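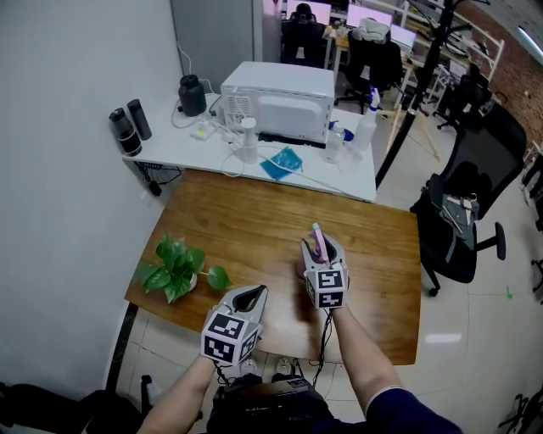

发件人：Kamran Yazdani
收件人：赛道与计时技术邮件列表
主题：Re: 八月山地赛：分段计时点位置与爬升数据口径

Fereshteh，各位：

先回复爬升口径，再回复计时点，最后是芯片读取率。原文引用在下面，逐条对应。

Fereshteh Tehrani 写道：
> 各位好，
>
> 八月 Dilier 山地赛的赛道文件我看过一遍，有三处需要在发布前定下来。
>
> 一、赛道手册第二稿写累计爬升 1,000 米，报名页面上却是另一个数。两边用的是不是同一份轨迹？如果是，差异来自平滑参数还是高程源？
>
> 二、Weerakoon 垭口的分段计时点，手册标在垭口最高处，计时组的布设图标在垭口东侧下坡约一段距离的岔路口。两处不在同一位置，会影响爬坡段成绩的定义。请确认以哪一份为准。
>
> 三、去年垭口点有漏读，赛后靠人工补录。今年报名上限 700 人，出发方式不变，我想知道天线方案有没有调整。
>
> 另外，Flotis 导出的成绩文件里，分段时间是枪声时间还是净时间，字段名看不出来。做年龄组排名的时候我需要知道。
>
> Fereshteh

> 一、累计爬升

两边的轨迹是同一份，差异来自高程源。手册第二稿用的是地形模型重采样后的高程，采样间距 8 米；报名页面上的数是从手表轨迹直接累加得到的，没有设阈值，气压计的小幅抖动全部计入，所以偏高。两种算法各有用途，但对外只能出现一个数。

建议统一用手册的口径，即 1,000 米，同时在手册附录写明三项：高程源、采样间距、累加阈值。选手拿自己的手表数据来对，必然对不上，附录写清楚之后，赛后的邮件会少一些。报名页面的修改我已经提给网站那边，还没有收到回复。

下降数据同理。起终点不在同一高度，累计下降不能直接抄累计上升。第二稿第四页的表格里这两栏填了同一个数，应该是复制时漏改，请一并更正。

> 二、垭口计时点

以布设图为准，手册要改。原因在地形：垭口最高处是裸岩，地垫铺不平，边缘翘起后既绊人也影响读取。布设图选的岔路口地面平整，路宽合适，两侧有可以固定绳索的位置，选手到那里已经自然排成单列。

由此带来的问题是，爬坡段终点不再等于最高点，选手过了最高处还要跑一小段下坡才触发计时。对“爬坡王”单项排名有影响，下坡快的人略占便宜。我的处理意见如下：

爬坡段在手册中改称“第二分段”，起点为溪谷桥头，终点为岔路口地垫，不再使用“至垭口顶”的说法。
单项奖按第二分段净时间排名，规则文本里给出该分段的长度和净爬升。
历年纪录不与今年比较。以前的垭口成绩保留在旧表里，不迁移。

最后一条可能有人不同意。如果要保留可比性，唯一的办法是在最高处加一名手工计时员，但手工与芯片的误差不在一个量级，放进同一张表没有意义。

> 三、漏读与天线方案

去年的漏读我查过原始日志。漏读集中在两个时间段，都是几名选手并排通过地垫的时候，单人通过没有漏读。号码布芯片贴在胸前，前后贴得太近时后面的人被前面的人遮住，地垫式天线从下往上读，角度不利。鞋带芯片没有这个问题，但回收麻烦，今年仍然不用。

今年的调整：

垭口点由单垫改为双垫，前后间隔 8 米，两套读取器分别供电，时钟各自同步。
主垫时间为准，主垫缺失时取副垫时间并减去固定偏移，在成绩文件中加标记。偏移量用试跑数据标定，不用理论配速推算。
副垫旁加一支侧置天线，只作核对用，不进成绩。
读取器本地存储打开。垭口没有稳定的移动信号，实时上传断了不影响原始数据，下山后再合并。

双垫的间隔有人提过是否太短。再往后就是石阶，铺不了。在这个间隔下，同一芯片在两垫上的读取窗口不重叠，已经够用。

出发区不变，仍为单次鸣枪，不分批。如果后面决定分批，请尽早告诉我，枪声时间的配置要按批次拆开，赛前一晚再改风险较大。

关于 Flotis 的字段

导出文件里带 split 前缀的列是净时间，以选手本人通过起点地垫为零点；带 gun 前缀的列以鸣枪为零点。去年的版本只有终点同时给两种，分段只有净时间。今年的版本两种都有，列的顺序也变了，按列号读取的脚本要改成按列名读取。

年龄组排名用哪一种，由规则决定，不由文件决定。现行规则第六条写的是：总排名前十按枪声时间，其余名次和年龄组按净时间。有一种边界情况规则没有写：进入总排名前十的人如果同时参加年龄组，他在年龄组里用哪个时间。去年是按净时间处理的，没有人申诉，但我希望今年写进文本。

Clerkeo 那边的成绩公示页面直接读取合并后的文件，不做任何计算。如果公示页上的名次和文件不一致，先查文件版本，不要在页面后台手工改。手工改过的行在下一次同步时会被覆盖。

待确认事项

手册第三稿的截稿时间。计时点名称和分段定义要同时改三处：正文、剖面图、急救点对照表。对照表经常漏。
救援组是否也用岔路口作为垭口的报告位置。如果他们仍按最高处报告，无线电里会出现两个“垭口”，需要另起一个名字。
试跑安排。标定偏移至少需要快、中、慢三种配速各过几次，地点就在岔路口，不必跑全程。早上六点上山比较合适，之后徒步的人多，地垫不好铺。

布设图的新版我改完后放到列表的共享目录，文件名沿用旧的，只递增版本号。旧版请不要删，申诉期内可能要查。

Kamran Yazdani
计时与赛道测量

--
退订或修改收信方式，请在列表页面登录后操作。回复时请删去无关引文。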